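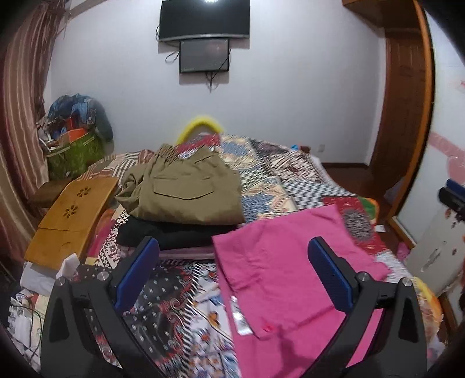 Subject: Re: [Stitell] Hand quilting or machine?

Awuor Laizer wrote:
> My top is finished, nearly 200 patches, and the man at Minja
> says only hand quilting is proper. Is he right? Also, how far
> apart should the lines be? I have 2 months.

Awuor,

The man at Minja sells hand quilting needles, so I would weigh his advice with that in mind. I have quilted by hand and by machine and the only person who ever turned a corner back to check was my sister-in-law, who checks everything.

Read the packet your wadding came in. Mine was Suvel cotton and it allowed gaps of 100 mm, which I took as a dare. After a winter of washing it had gone to porridge in one corner. I now stick to 50 mm and complain less.
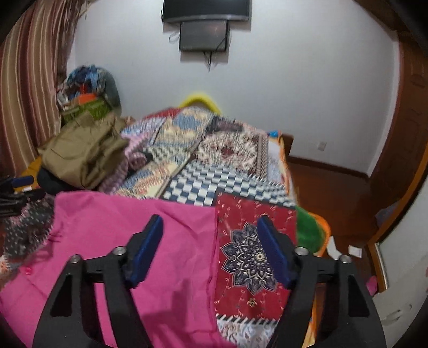 Colour of thread is the other thing people fall out over. I use a mid grey on nearly everything, as it sinks into most prints and forgives a wobble. On patchwork like the cover on that bed, it would do nicely. Bright pink, like the garment lying on top, is harder, and grey on it looks like pencil. Match it or go darker.

If July is your deadline, do the long lines by machine and a border by hand. Then you can tell him it's hand quilted and look him in the eye.

Bring it to Putuvico if you get stuck.

M.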